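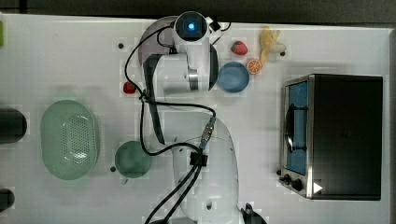
Stinen opens a toy kitchen table for families in Brestbridge

Brestbridge, 25 June 2020 – Stinen, the toy library in Humphreys Street, is glad to announce its new kitchen table. It is a white table on which children can lay out dishes, choose the food and prepare a small meal for a parent or a friend. The table will be open for families from August, and a part of the dishes and the play food can also be borrowed to take home.

The toy library has 1,974 toys in its catalogue at the moment. In the past year they were borrowed 3,523 times, and kitchen things were the group which parents asked for most often. Until now these were kept in mixed boxes in the back room, and a family who wished for a cup and a plate had to search through all of them.

"We wanted that the child sees the whole kitchen before the play begins," says Gwawr Meredith, who leads Stinen. "When the pan is under three other boxes, nobody cooks. When it lies on the table, the cooking starts by itself, also with the children who are shy in the first minutes."

What belongs to the table

The things were chosen by Seon-mi Wang, who is responsible for the collection. She looked for soft colours that fit together, and for shapes which a young child knows from the kitchen at home. There is a black frying pan, and a light green spatula with long slots to go with it. The oval colander is mint green and has a flat handle at each end.

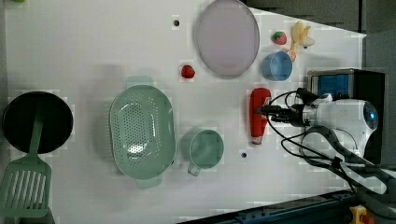
The mug has nearly the same green as the colander, and this was important for Ms Wang. "Small children like to sort, and colour is the first thing they sort by," she explains. "One child will put everything green together and not cook at all. For us this is also a good visit."

For the food, fruit was preferred. Red strawberries, an orange slice and a banana with opened peel can be served in the light blue bowl or on the pale plate. The fruit is small, and parents are asked to stay at the table with their child during the whole time.

A black toaster oven has its place at the right side. Through the glass door one can see the blue inside, and Ms Wang expects that it will become the favourite spot of the table. She also advises parents to leave some free surface between the dishes, so that a child can put down the plate without pushing the other things away.

Borrowing for home

Families with a Stinen card can borrow a kitchen bag for 20 days. Each bag is packed from the same collection as the table and contains dishes, one tool for cooking and some fruit. A printed list lies on top, and we kindly ask to compare it with the contents before the bag comes back. If a strawberry is missing, please tell us – there is no fee for a single lost piece.

Bags can be reserved at the desk. They cannot be reserved by telephone for now, as the desk is often busy with returns in the afternoon.
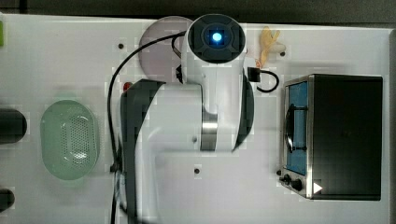 Visiting the table

The kitchen table stands in the Hatard Room on the ground floor. It can be used by up to four children at one time, and a visit is free of charge for card holders and for their guests. Groups from nurseries are welcome in the mornings, but should write to us first.

After each visit, the dishes go back to the table and the fruit is put together on the upper part of it, near the plate. Children are invited to help with this.

Contact for the press

Gwawr Meredith, Stinen toy library, Humphreys Street, Brestbridge. Questions about the collection and the kitchen bags are answered by Seon-mi Wang at the same address.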